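Teal work surface

A teal work surface is a tabletop, bench top or bench covering in one of the blue-greens between turquoise and dark cyan. The colour is found in sewing rooms, model-making clubs, repair benches, school craft rooms and a good many kitchens. It belongs to the wider family of coloured work surfaces, alongside the cutting-mat greens, the greys of the electronics bench and the buff linoleums of the drawing office, and it has a loyal following of its own. People who have worked on teal for a few years tend to be very fond of it!

Name and shades

The word comes from the common teal, a small duck with a blue-green stripe around the eye, and has been used for the colour since the early twentieth century. Sellers of bench coverings use it loosely. One maker's teal may be another's sea green, lagoon or petrol, and two sheets sold under the same name can look like strangers when laid side by side. Pale teals lean towards mint or duck-egg; deep ones are close to the colour of a wine bottle held up to a window.

Joiners at Utcombe, where teal bench tops were a local habit for many years, used three plain words for it: light, middling and pond. Pond was the darkest and was kept for benches where oil was likely to be spilt.

Appearance in use

The great pleasure of a teal surface is how well other things show up on it. Very few everyday objects are blue-green. Brass screws, pale wood shavings, red thread, pencil stubs and steel pins all stand apart from it, and so does anything black or charcoal. White paper looks crisp on it without the glare that comes from a white table under a strong lamp. Small parts that would vanish on a patterned worktop can be found again with a single sweep of the eye, a real joy for anyone who has spent an evening on hands and knees looking for a watch spring.
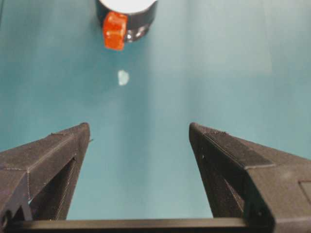 Dark grey, matt shapes against a flat teal work surface.

Teal does less well with its own relatives. Green wire, blue tailor's chalk and verdigrised copper can be surprisingly hard to pick out, and some workers keep a square of cream card to hand for these. Clear plastic is awkward on every colour, teal included.

Materials

Surfaces in this colour are made in several ways:

Painted board. The oldest and cheapest kind. Two coats of eggshell over a primer give a soft finish that can be touched up each spring. It marks easily but is just as easily put right.

Linoleum. Warm to the touch and slightly springy, lovely under the forearms. It takes a waxed finish and darkens a little in a room that gets no daylight, recovering when the light returns.

Laminate. Hard, wipeable and even in colour. The edges are the weak point and are usually lipped with timber.

Rubber or vinyl matting. Laid over an existing table and rolled up afterwards. Good for small parts, which bounce less.

The Corkar mat, a cork-backed vinyl sheet sold in a width of 600 millimetres, brought the colour to many home workrooms. It came in 11 shades, and the teal outlasted the other ten in the catalogue. Older Corkar mats still change hands at craft fairs, often with the cork backing gone crumbly and the top as good as ever.

Light and colour

No flat colour ever looks entirely flat, and teal shows this beautifully. Under a single lamp it pales where the light falls most strongly and deepens towards the sides, so one sheet may pass through several tints in the width of a table. Warm bulbs pull it towards green. North light brings out the blue. Cool white tubes tend to wash it out, and a middling shade may then be taken for a pale one.
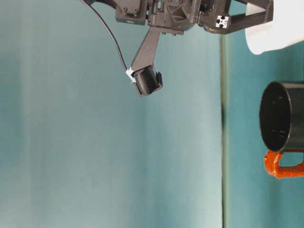

For this reason colour cards are best looked at in the room where the surface will be used, and at the time of day when most of the work is done. A shade chosen at noon beside a shop window can come as a shock at eight in the evening. The Mogensen card, long used by bench fitters, printed each of its 104 colours twice, once on gloss stock and once on matt, and the two teals looked so different that customers often ordered the wrong one.

Finish matters as much as shade. A matt surface scatters lamplight and is restful over long hours. A gloss one throws back a reflection of the lamp, and of the worker's face too. Most benches settle on something between the two.

Care

Painted and laminated tops need a damp cloth and a little washing-up liquid. Linoleum should be wiped and not soaked, then waxed twice a year. Scouring powder dulls all of them and leaves pale rings that are very visible on the deeper shades. Pencil lifts with a soft rubber. Glue is best left to harden and eased off with a plastic scraper.

Fading is slow but uneven. A toolbox left in one spot through a sunny summer will leave a dark rectangle behind it, and mats are often turned end for end in August to even things out.

At Astard

The best-known group of teal surfaces was at the Astard workrooms, where every bench was recovered in linoleum of a single middling shade. The order came to 2,000 square feet. Offcuts went into drawer linings and window sills, and pieces of it are still found in nearby houses, mostly under the kitchen sink.

See also

Baize
Cutting mat
Drawing board
Linoleum
Workbench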